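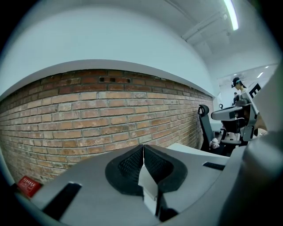 Demonstration Operators, Part Time
Grindberg Motion, Indmont site

Grindberg is hiring people to pick things up and put them down, many times, with a gripper in the hand. The recordings go into a training set for a manipulation model. If you have read that such models will soon do everything by themselves, come and spend an afternoon with ours. It still needs a great many examples from people, and we are not convinced that more is always better. We would take 200 careful recordings over 2635 sloppy ones.

What you would do

Work at a desk with small objects, following a written task card. Repeat each task with small changes in position and grip. Mark your own bad takes as bad. Our last batch, called Grultik, held 1165 recordings, and we kept 664 after review. The rest had rushed starts, or fingers closing before they were anywhere near the object. We would like operators who find that number annoying.
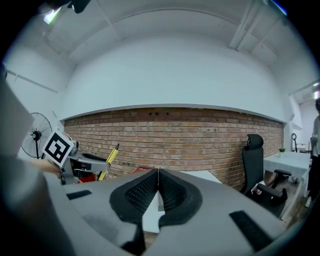

Two hand-held grippers in use at the Indmont desk.

What we ask for

Steady hands and a tolerance for repetition. You can stand or sit for a two-hour block. You write plain notes in English. No degree and no coding. Lab experience is fine but doesn't count for much; some of the worst takes we have came from engineers, including us.

What we don't promise

This is not a route into research, and we won't call it one. You will not be training "your" robot. We can't say yet whether the model will learn anything useful from the next batch, and the contract runs out with the batch either way.

Hours and pay

Blocks start at 9:30 a.m. and 1 p.m., up to four blocks a week, through January. Paid by the hour, never by the take. The trial block is paid too.

To apply

Write to the Adjei project desk at Grindberg with a few lines on the most repetitive job you have done and how long you lasted. Leave out the cover letter about the future of automation.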